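Working Rules for Shared Arm Cells, Revised for October

Readers of this blog have asked for the rules we apply at Grerdale when an arm handles food items and household containers on an open table. The list was first drafted by Hanane Alaoui and has been revised twice. It now runs to two pages, and I summarize the main points below.

Before a session, the operator clears the table of everything that is not part of the task. Tools, cups and phones go on the shelf by the door. The operator then checks the cable at the wrist for slack and confirms that the status light can be seen from the stop button. Sessions are limited to 400 cycles, after which a second person repeats the check and signs the sheet.

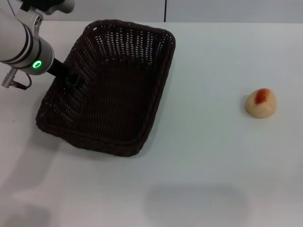 Gripper at the rim of the basket, with the bun still on the table.

Woven containers have a section of their own. An open weave can catch a fingertip, and a basket that is caught will travel with the arm. Approach over a rim must therefore be made at reduced speed, and the operator keeps one hand at the stop button until the gripper is clear. Ehab Ramadan proposed extending this to wire racks – a sensible addition, and one that we adopted.

Food used in a session is labeled as test material and is not eaten afterward. The table is wiped down at the close of each session, and the gripper is cleaned separately.

One point remains open. Zewditu Wako would prefer that a change of container always require a new sign-off, while the present text requires it only when the height of the rim changes. Written comments on rule 6 may be sent to her before the next revision.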